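4.2 The kit under review

We bought the Hakthorpe two-handed collection kit at list price, through the same web shop as any other customer, and told the maker nothing about the study until the results were in. The box holds a pair of hand-held grippers with cameras, a charging dock, a calibration card and a quick-start leaflet. The leaflet promises that a new user will be recording "in moments". Our first user, who holds a doctorate in mechanical engineering, was recording on Monday, having opened the box the previous Thursday. Most of the delay was the dock, which will not charge both grippers unless the left one goes in first. The leaflet is silent on this point, although it finds room for a paragraph on the history of the firm.

Once charged, the kit was handed over to people at home with a short list of chores and no script. We asked for clearing up, putting away and throwing out, on the grounds that these jobs make up most of housework and almost none of the maker's demonstration films, in which a great many blocks are stacked. The full protocol follows Mykhailiuk, with one change: users were allowed to stop when bored. This shortened the sessions and, we think, improved them.

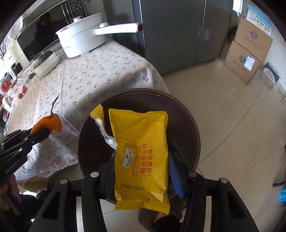 Figure 3. Disposal task, home setting. A yellow snack wrapper held over the bin in one gripper, with an orange citrus fruit in the other.

Of the 1,709 episodes returned, the Lulla software accepted most without complaint. Those it rejected fell into three groups. Some had lost tracking when the user turned quickly, some had been saved with one gripper's recording missing, and a stubborn remainder were refused with the message "episode unsuitable", on which the support desk was unable to expand. We looked at these by hand and found them perfectly suitable. They were restored to the set and are marked as such in the released files.

Thin packaging deserves a word of its own. Users told us that picking up a wrapper from a flat surface was the most tiresome job on the list, and that they soon learned to drag it to an edge first. The habit is sensible in a person, and a policy trained on the data will no doubt pick it up too – along with the sighing, had we recorded sound. Fruit gave far less trouble.

The maker rates the jaws for 4,000 closures between services. Our pair showed play in the left jaw well before that, and Quintero's repair, a washer from the workshop drawer, has held ever since. The official service kit was ordered from Altstead in the same week. We look forward to reviewing it.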